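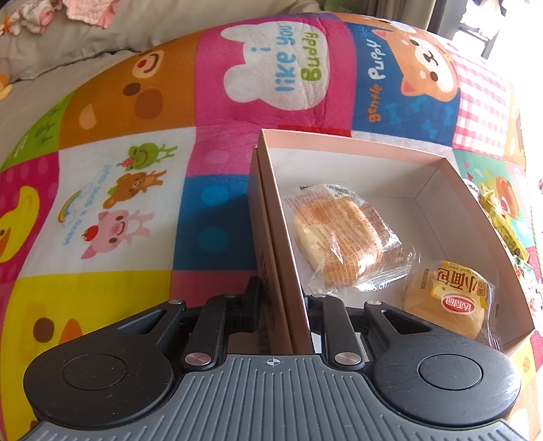
Jaws closed on the wall of the snack box, with two wrapped bread items inside.

Welcome to the play mat page! I write the software side of Malorden, our little project on picking things up and putting them away again, and I've been promising to put some pictures up from the home sessions. I'm in Kurkau most of the week with a screen full of plots, so it's nice to have something with bears and frogs on it for once.

The cardboard box is a favourite of mine because there are two ways of reading it. You can treat it as a thing to be moved, so you want the wall, or you can treat it as a thing with other things in it, so you want to go over the wall and down to the bread. Lu (our grasp planner, still written mostly in one enormous file, sorry) used to go for the bread every single time. Now it takes the goal first and scores the grasps afterwards, and thin edges like a box wall finally get a fair hearing.

The other fix was in the depth filter. A wall seen nearly end-on is only a few pixels wide, and I was smoothing it straight into the floor — my own fault, I'd turned the filter up in January to hide some flicker and then forgot all about it. With it turned back down the flicker is there again, but Lu copes with flicker much better than it copes with a missing wall.

Clear wrapping is a different sort of misery. Crinkles throw highlights about, the highlights move when the gripper moves, and the tracker follows the shine and lets go of the bun. I've got 370 clips loaded in Jenex at the moment and 51 of them carry my "shiny" tag, which I apply by hand with a cup of tea. If you've got a tidy way of finding those automatically I'd love to hear it!

Printed surfaces cause trouble too. A cartoon face on a mat is flat, a cartoon face on a packet isn't, and the segmenter is easily charmed by both. My current trick is to ask the depth for a second opinion before anything gets an outline. 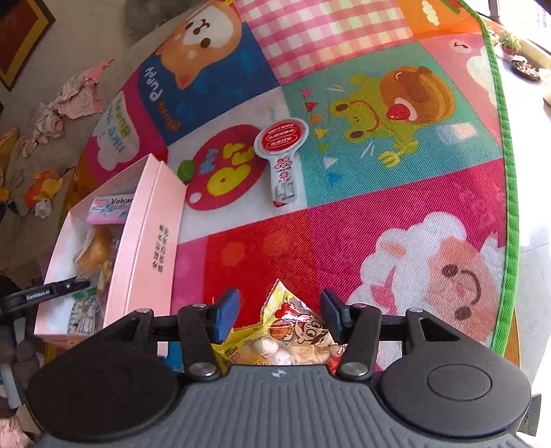 It works well on fat, puffy bags and rather badly on cards, which barely rise off the cloth at all. For those I've started keeping the last 16 outlines and letting them vote, so that one bad moment can't invent an object or lose one. It costs a bit of memory and makes the overlay in Jenex look lazy when you scrub quickly, but the planner gets a much calmer list to work from.

Finger width is the next job. Lu still assumes both fingers close evenly on the middle of whatever it's been given, and a soft bag has its own ideas about where the middle is. I want to feed the jaw opening back in while the fingers are closing, and I've a branch with that half done. It ran for the first time on Friday and crashed on a divide by zero, so I'm back to reading my own code with a biscuit in hand.

More pictures when I've sorted through the next folder — it's all cups and spoons in that one.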